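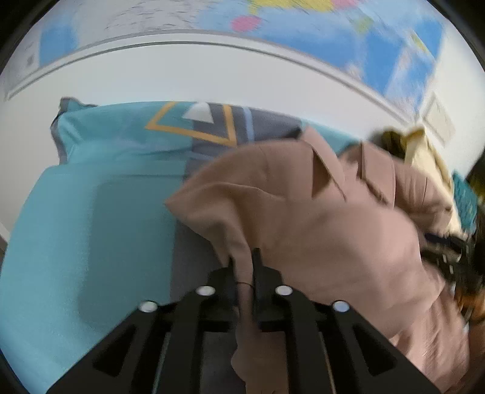

Komitz to back Lastham used car awards

Warranty seller Komitz has signed up as main sponsor of the Lastham Used Car Awards for three years. It will also put its name to the family car prize, a class in which four of last year's five finalists were sold with Komitz cover.

Awards director Amna Mohmand said sponsors "have no say" in the judging. She would not say who picks the judges, or what Komitz is paying. Winners are due to be named in November.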